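Nesting and stacking containers

Nesting and stacking containers are open or lidded boxes made so that many of them can be stored or moved together. A nesting container has sloped walls, so that one empty box fits inside another. A stacking container has straight or nearly straight walls and a rim that carries the weight of the box above it. Some types do both, depending on which way the upper box is turned.

History

Wooden crates and wire baskets were the usual forms in warehouses before molded plastic became common. The Drukitz works, a maker of farm crates, sold a turn-and-stack box in which a half turn of the upper box changed it from nested to stacked. The design was drawn by Volkan Gündoğdu and was later copied by the Magbanua packing houses, which used it for fruit.

Dimensions

Most makers choose a base size that divides evenly into a shipping pallet. The Drukitz standard box is 600 mm long and 212 mm high. Its low version, 116 mm high, was added for bakery goods. Wall slope affects capacity: a steeper wall holds more for the same rim size but saves less space when nested.

Use

Open-topped bins are used for sorting, order picking and the storage of small parts. Where goods are divided between two bins, these are often set with their long sides together to shorten the reach between them.
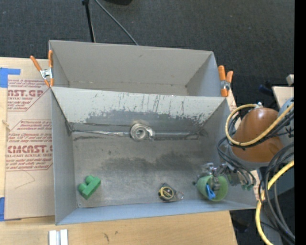 What is the difference between nesting and stacking?
Nesting places empty containers inside one another to save space, while stacking places them on top of one another, full or empty.

See also

Crate
Pallet
Order picking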